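《Pantelis Psarras 惊悚片作品集》修复版蓝光套装
Grurkine 影像出版部
限量编号版　全球发行1,000套　8碟装

商品概述

本套装收录导演 Pantelis Psarras 在 Sturon 制片厂工作期间完成的全部惊悚题材长片，每片一碟，共8碟。影片均由 Grurkine 影像出版部委托 Fairweather 修复工作室，自原底片或现存最佳素材重新扫描并逐格修复，其中多部此前仅以录像带或电视播映版本流传，画幅与片长均有缺损。本次出版恢复了影院首映时的画幅比例。

Psarras 的惊悚片多以封闭空间为背景：停运的渡轮、冬季歇业的旅馆、只剩一名守夜人的电话局。其叙事节奏克制，悬念主要来自人物对环境声响的误判，因此声音部分的修复在本项目中占有较大比重。套装中的单声道音轨均自光学声带或磁性声底重新转制，仅作必要的降噪处理，未另行制作多声道混音。

收录影片

第一碟　《夜渡》　黑白　标准银幕
一名海关职员在末班渡轮上收到不属于自己的行李票，由此被卷入一起调包案。导演首部独立执导的长片。采用原底片扫描，第三本片头因底片缩水改用精细正片替代。

第二碟　《二楼的房客》　黑白　标准银幕
房东太太坚信楼上住着两个人，警方的登记册上却只有一个名字。本片收录影院版；早年的电视版删去了结尾的楼梯段落，现已复原。

第三碟　《总机》　黑白　遮幅宽银幕
电话接线员在值夜班时听见一段不应存在的通话。全片绝大部分情节发生在一间机房之内，是导演最受影评界重视的作品。

第四碟　《冬季价目》　彩色　遮幅宽银幕
导演的首部彩色片。歇业旅馆的账目与入住记录对不上，新任会计决定留下过夜。调色以 Sturon 制片厂留存的首映拷贝为参照，室内场景保留了原有的偏黄色温。

第五碟　《盐仓》　彩色　遮幅宽银幕
兄弟二人返乡变卖祖产，买主却迟迟不肯露面。原底片已佚，本次修复采用海外发行用的中间正片，部分镜头的颗粒较其他影片粗重，属素材本身特征。

第六碟　《第二证人》　彩色　宽银幕
法庭惊悚片。一名速记员发现自己的记录与证人的口供有一句之差。收录原声版，另附当年出口用的英语配音音轨。

第七碟　《Skarnasico》　彩色　宽银幕
片名取自剧中虚构的山间车站。列车因大雪停驶，候车室内的乘客逐渐意识到有人始终没有上车。本片首次以完整长度发行家用影碟。

第八碟　《无人应门》　彩色　遮幅宽银幕
导演最后一部惊悚片。送信人连续数日造访同一户人家，每次门口的摆设都略有变动。碟内同时收录本套装的主要花絮内容。

花絮内容

全套花絮总时长253分钟，主要包括：

《门后的声音》，专题纪录片，由 Tipene Merrick 执导，记述《总机》与《无人应门》的声音制作过程，含录音师工作笔记的首次公开展示。
评论音轨，由电影史研究者 Awuor Kioko 录制，收于《总机》《冬季价目》及《Skarnasico》三片。
《夜渡》弃用结尾，无声，附场记单说明。
各片影院预告片，《盐仓》预告片缺失，未能收录。
修复前后对照，收于第三碟与第五碟。
Fairweather 修复工作室技术访谈，受访者为项目主管 Darcy Cosgrove。

随附手册

套装附精装手册一册，161页，中英双语，由 Awuor Kioko 主编。内容包括各片演职员表、修复素材说明、导演书信选译，以及 Fletcher Bright 所撰长文《房间与线路：论 Psarras 的空间布置》。手册中的剧照选自制片厂宣传照及现场工作照，部分工作照的拍摄者已无从查考，出版部欢迎知情者来函补正。

手册第一次印刷中，《第二证人》一节误将摄影指导与掌机姓名互换。现售批次均已更正。持有第一次印刷版本的用户可凭编号卡向客户服务部申领勘误页。

技术规格

介质：蓝光光盘，双层
画面：1080p，每秒24格
画幅：依各片原始比例，详见碟面标示
音频：原声单声道，无损编码
字幕：简体中文、繁体中文、英语、听障人士用字幕（原声语言）
区码：全区
包装：硬纸外盒，内附独立碟盒与精装手册
编号：每套附编号卡一张，编号与外盒底部一致

播放提示：第七碟、第八碟采用较高码率，个别早期机型读取时可能出现章节跳转延迟。请先将播放器固件更新至制造商提供的最新版本。电脑光驱播放需另行安装具备蓝光授权的播放软件，本部不提供该类软件的技术支持。

修复说明

修复工作遵循三项原则：以首映状态为准；保留胶片颗粒；凡属拍摄时已经存在的瑕疵，如镜头眩光、跟焦偏差及布景接缝，一律不予修改。划痕、霉斑、脏点与接片跳动则逐格处理。

《冬季价目》的旅馆大堂段落在不同拷贝中色调差异明显。经与首映拷贝比对，并参考摄影部门当时的配光记录，最终采用偏暖的版本。《盐仓》第四本有两处缺格，因无可替代素材，以静帧补足时长，以免声画错位。相关位置已在手册中注明。

声音修复方面，《总机》中的线路底噪属有意设计，与光学声带自身的噪声频段相近，处理时以导演的混录单为依据逐段区分。听众在安静段落中听到的低频嗡鸣，为原片效果。

保存与取用

光盘应竖直存放于阴凉干燥处，避免阳光直射。取碟时请按压中心卡扣，手指勿接触读取面。外盒为纸质，不宜置于窗边、浴室或地下室等湿度较高的场所。手册采用锁线装订，可平摊阅读，初次翻阅时建议由中间向两侧逐叠压平，避免书脊受力不均。

如需清洁碟面，请使用柔软无绒布，自中心向外缘直线擦拭，不得使用溶剂类清洁剂。 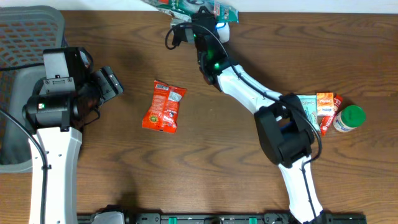
棕色木纹桌面，左上角为灰绿色塑料篮

机构采购与公开放映

图书馆、院校及影视资料机构可订购机构版。机构版的影片、花絮与手册内容同个人版，外盒不带编号，另附馆内借阅授权书一份。机构版不计入1,000套限量之内。

个人版仅供家庭观赏，不含任何公开放映权利。影展、电影俱乐部及教学单位如需放映，应另行申请放映许可，并说明放映地点、场次及是否售票。经批准的放映可向本部借用数字放映拷贝，现可提供《夜渡》《总机》《冬季价目》与《Skarnasico》四片，其余影片的放映拷贝尚在制作。

课堂教学中引用片段者，请在教学材料内注明片名、导演及修复单位。手册文字与剧照的转载须事先取得书面同意。

订购与配送

个人版每位用户限购两套，编号按付款顺序分配，恕不接受指定。预订用户的商品自六月起陆续寄出。订单寄出后，系统将以电子邮件通知运单号码。

收货时请先检查外箱。如外箱有明显破损，请拍照留存并在签收前向承运方说明。碟片存在读取故障或手册有缺页、倒页者，可申请更换相应部件，无须寄回整套。因编号外盒数量有限，外盒仅在运输途中严重损坏时予以更换，更换后的外盒沿用原编号。

已拆除塑封的商品，除质量问题外不接受退货。

常见事项

单片发售：目前没有将各片拆分发售的计划。《总机》单碟版的相关消息并非由本部发布。
超高清版本：各片扫描均已达到制作超高清影碟的要求，但现阶段仅发行蓝光版。
听障字幕：八部影片均配有听障人士用字幕，花絮部分仅《门后的声音》配备。
口述影像：《总机》与《第二证人》附口述影像音轨，可在主菜单“音频”一项中选择，亦可用遥控器音轨键直接切换。
英语配音：仅《第二证人》收录。该音轨较影院版短一场戏，缺失部分自动转为原声并显示字幕。

联系方式

商品咨询、勘误页申领及部件更换，请联系 Grurkine 影像出版部客户服务部；公开放映及机构采购事宜，请联系发行许可科。来函请注明订单号码，持有编号卡者请一并注明编号。每逢星期一上午系统维护，网上查询功能暂停，电子邮件照常受理。

商品包装及附件以实物为准。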